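Mellholm toy library to move into former shoe shop

The Mellholm toy library will leave the church hall and reopen in the former Ferketti shoe shop on Griltach Road in July, after the town council agreed to a lease on the ground floor.

The library lends toys, puzzles and baby equipment to families in the town and the villages nearby. It has worked out of the hall's back room for 17 years, opening on two mornings a week and packing everything into cupboards at the end of each session so that other groups could use the space.

The new premises will allow it to open on four days, including one late afternoon for parents who work. Shelving will stay up between sessions, and there will be a washing area at the back with a deep sink and a drying rack. The front of the shop, where the window displays used to be, will be kept clear as a play corner.

Zawadi Kimaro, who runs the library, said the lack of storage had been the main problem for several years.

"We have been turning down good donations," she said. "Someone offers us a wooden kitchen and I have to say no because it won't go through the cupboard door. People stop asking after a while."

The library has 200 families on its books. Membership is paid once a year and there is no charge for each loan, though members are asked to replace anything that is lost. Loans run for two weeks and can be renewed unless another family has asked for the same item. Those rules will stay the same after the move.

The lease is for five years. The council will charge a reduced rent for the first two, after which the amount will be looked at again. Councillors heard that the shop has stood empty since Ferketti closed, and that two earlier enquiries, one from a café and one from a phone repair business, had come to nothing.

One councillor asked whether the library could cover its heating bills in a building with such a large shop front. Ms Kimaro told the meeting that the charity Kashindye, which supports early years groups in the area, had offered a grant towards the running costs for the first winter. A thicker curtain will be fitted across the window as well.
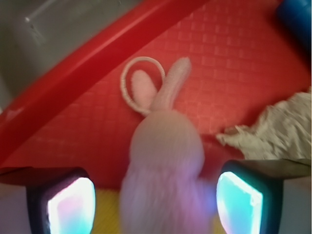
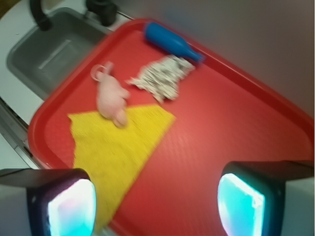

A pink bunny, first picture, and a blue toy bottle on a red tray, second picture.

Work on the shop is due to start in spring. The old carpet has to come up and the wiring at the back needs replacing before the sink can go in. The step at the entrance will be swapped for a ramp — a condition of the lease — and the door widened to take a double pushchair. The stockroom upstairs is not part of the agreement and will stay locked.

Members will be asked to hold on to their toys over the moving period. Anything borrowed in the last fortnight before the hall closes can be kept until the shop opens, with no need to renew. The library hopes this will cut down on the number of boxes to be carried across town.

Soft toys and baby items will be handled differently from the rest. They must be washed by the borrower before they come back, as now, but they will be washed again at the library before going out to the next family. Jigsaws will still be counted at the desk — a job that Ms Kimaro said took up more of the morning than anything else.

The hall has not yet said what it will do with the back room. A sewing group and an after-school club have both asked for the slot, and the cupboards will be left in place for whoever takes it on.

Parking on Griltach Road is limited to 30 minutes during the day. The library has asked the council to look at a longer stay in the two bays outside the shop, and a decision is expected later in the year. The bus from the station stops on the opposite side of the road, next to the chemist.

Donations are not being taken at the hall for the time being. Families who have larger items to give, such as ride-on toys, play kitchens or travel cots, can leave their details at the desk and will be contacted once the shop is ready. The library cannot accept car seats, or electrical toys without a battery cover.

Opening hours for the new premises will be put up in the hall and in the shop window before the move.

Posted 09/01/2021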